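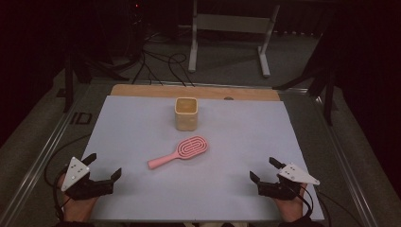
*Vented paddle brush, back uppermost. The pale board shows through the slots.*

**1/** Notes on cleaning a vented hairbrush, August 23, 2021. I wrote up cushioned brushes in July and several people asked whether the same method applies. Mostly it doesn't. Vented heads are easier in nearly every respect, with two exceptions I'll get to.

**2/** Terms first. By "vented" I mean a head with openings that go right through from back to bristle side. By "cushioned" I mean a rubber pad over an air cavity, usually with a pinhole in it. The second kind should never be submerged. Water goes in through the pinhole and stays there.

**3/** The pink one has looped ridges, one inside another, with a spine running down the middle. The gaps between the ridges are the vents. Other makers use straight bars or a honeycomb. For cleaning purposes the shape of the gap matters more than its size.

**4/** Straight bars can be wiped in one stroke. Curved gaps can't. Dust and product residue collect along the inner side of each curve, where a cloth passes over them. This is exception number one.

**5/** Remove hair before anything gets wet. Wet hair clings to the ridges and takes far longer to pull out. I use the tail of a tail comb, pushed in at the base of the bristles and lifted towards the handle end. Repeat from the tip of the head.

**6/** If hair has wound round the base of the bristles, cut it. Small straight nail scissors, blades flat to the head, one snip along the length of the mat. Then lift it out in two halves. Pulling an uncut mat bends the bristles at the root and they don't always come back.

**7/** Next is lint, the grey felt that builds up at the bristle roots. It's mostly textile fibre and skin, stuck down with styling product. Dry removal gets most of it: an old toothbrush, short strokes, from the bristle side, working outwards to the rim.

**8/** Bath: 300 ml of warm water in a shallow dish, with 2 ml of washing-up liquid. I keep the water at 37 degrees, measured, because I own a kitchen thermometer and like repeating things the same way. Hand-warm will do.

**9/** Don't use boiling water. Some plastics soften well below boiling, and a head that has lost its curve stays that way. I have a Plesero travel brush with a permanent lean to demonstrate this.

**10/** Only the head goes in. Keep the handle out if you can rest it on the rim of the dish. Many handles are hollow, with a seam or a hanging hole where water gets in. If you shake the brush afterwards and hear it, that's what has happened.

**11/** Ten minutes is enough for ordinary use. With dry shampoo or hairspray, leave it for twenty and change the water halfway through. Residue from dry shampoo turns to a paste first and only then loosens, so an early look is misleading.

**12/** For the curved gaps I use an interdental brush, the small wire sort from the chemist. Follow the gap round instead of poking across it. Start at the outermost loop and work in towards the spine. Rinse the wire between loops or you simply move the dirt along.

**13/** The join between spine and loops is the other place to check. Each junction makes a tight corner. A cotton bud is too wide and leaves fluff behind. A wooden cocktail stick, softened in the water for a minute, gets into it without scratching.

**14/** Rinse from the back, under a gentle tap, so that the water leaves through the bristles. Doing it the other way washes loose lint into the vents and you have to do post 12 again.

**15/** Drying. On a cushioned brush, bristles down is compulsory. On a vented one it's still my preference, but put something under it or prop it so that air reaches the head from below. Flat on a worktop, the tips sit in their own puddle. Exception number two.

**16/** Side view for reference. The bristles are a dense row on this one, and the handle is a plain rounded tube that narrows a little where it meets the head. That narrowing is worth a wipe with a damp cloth, as hand cream ends up there.

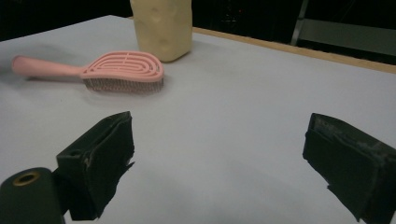 **17/** Do not put it on a radiator. Do not use a hairdryer on hot either. Cool setting, held well back, is acceptable if you need the brush the same day. Otherwise leave it overnight.

**18/** Frequency: hair out after each use, lint weekly, bath monthly. Double the baths if you use spray. I log mine on the inside of the bathroom cabinet door, which Yaneth Echeverri has described as excessive. She borrows the brush.

**19/** Yaneth also asked about vinegar. Diluted white vinegar is useful for limescale if your water is hard and you get a chalky film after rinsing. It does very little for grease. Use it as a separate step after the bath, five minutes, then rinse thoroughly.

**20/** Bleach: no. Bicarbonate of soda: harmless, but it leaves grit in the corners and I saw no difference in the result. Dishwasher: I wouldn't. The heat is the problem, along with the spray arm if the handle drops through the rack.

**21/** When to replace it: bristles splayed so that they no longer point the same way, tips missing, or a crack where a loop meets the spine. A cracked loop catches hair and there's no good repair. Glue makes a rough bead, which catches hair as well.

**22/** Wooden brushes need a separate thread, as almost none of this applies to them. Please don't soak one in the meantime.

— Liv Dalen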